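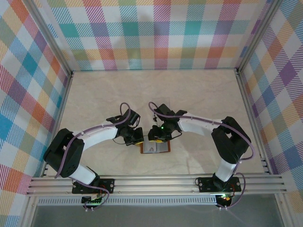 Both arms at the small box on Mondo, the Kerberg table

The Kerberg Two-Arm Club (mostly just "Kerberg", or "the club" if you're in it) is a student robotics club at Padiria College. It builds and runs a table with two robot arms on it, called Mondo, and enters it each May in the Tremblay Cup, a contest for student teams whose robots have to do fiddly jobs with small household things. I was a member for 3 years and I still look after this page, so expect opinions. I've tried to keep them to the bits where I was in the room.

Origins

The club was started by Tobias Pennington and Kirsten Vachon, who had both been in the college's line-following group and were thoroughly fed up with wheels. Tobias wanted an arm. Kirsten wanted two, as she'd watched her brother Carter try to open a packet of screws with one hand in plaster and thought it was the best robotics lesson she'd ever had. She won that argument. The name comes from Kerberg House, the old block with the teaching labs, and it stuck even after we moved across the yard.

There were 17 of us at the first meeting, and I think half had come for the biscuits! By the second year there were 31 names on the list and a proper rota for the table, written in marker on the back of a door.

Mondo

Mondo is the table and everything bolted to it. Two white and black arms sit side by side on black plates, fixed to a grooved aluminium rail along the front, and they reach in over a pale top with a faint marbled look. Each one ends in a gripper with yellow pads at the fingertips. Purple cable runs along the arms in big lazy loops, and I spent more of my second year thinking about those loops than about my coursework. Too short and the wrist tugs at full stretch. Too long and you catch it on the other arm, and then everyone is shouting.

The checked cloth round the sides was Ruba Khoury's choice. There had been plain grey boards before that and they were miserable to look at for a whole evening. She also tried a version with fish on it (I voted for the fish).

The little boards at the front, with their green and orange-red lights, live out in the open below the mounting plates. Lorne Zacharias drew up a very nice cover for them in my first year. It kept having to come off whenever we wanted to check a connector, so it ended up holding pens.

The box task

Most of the club's practice time goes on the box task - a small shallow tray with a reddish-brown rim and a pale interior split in two. One gripper comes in from the left edge and the other works over the back. It sounds like nothing. Try it yourself with two pairs of tweezers and oven gloves on, and you'll be in roughly the right frame of mind.

Under club rules a run is scored on four things: whether the box stays on the table, whether the pieces end up in the correct half, whether the arms touch each other, and time. Time counts least. New members never believe this and go far too fast, and I was as bad as any of them. My first scored run lasted a few seconds and finished with the box upside down and Kirsten laughing so hard she had to sit on the stairs.

Clear plastic is the hard part. Thin see-through pieces nearly vanish against a pale tabletop, and a person leaning in at the wrong angle can miss one as easily as the software can. Carter (who joined a year after his sister, plaster long gone) kept a notebook of lamp positions for exactly this, and it's still in use, tea stains and all.

Tremblay Cup

The club has entered the Cup 4 times. The first go ended early when a gripper wouldn't close, which we traced to a plug I had pushed in myself and would rather not discuss. The next two were better, a middling place and then a less middling one. The last one I went to was lovely from start to finish - we came second, lost the stapler, and drove home with Mondo's top wrapped in somebody's duvet.

Teams bring their own table but get the objects on the morning, and they vary a good deal. I remember soap dishes, a sewing kit and a truly horrible pencil tin. Ruba led the pencil tin run and has my lasting respect.

How the club runs

Sessions are on two evenings a week in term. One person works the arms, one watches the cables, and one writes down what happened, including the embarrassing things. You swap after each run. There's no test to get in and you don't need to have coded before; Lorne hadn't, and he later rewrote most of the arm timing.

Newcomers begin with the left arm alone, moving it to a marked spot and back. It's dull for one evening and then suddenly it's great fun, and after that you get the second arm.

Page last changed April 26, 2020

Related pages
Tremblay Cup
Tremblay Cup scoring
Kerberg House
Padiria College clubs and societies
Line-following group (Padiria)
Carter's lamp notebook
Two-arm handling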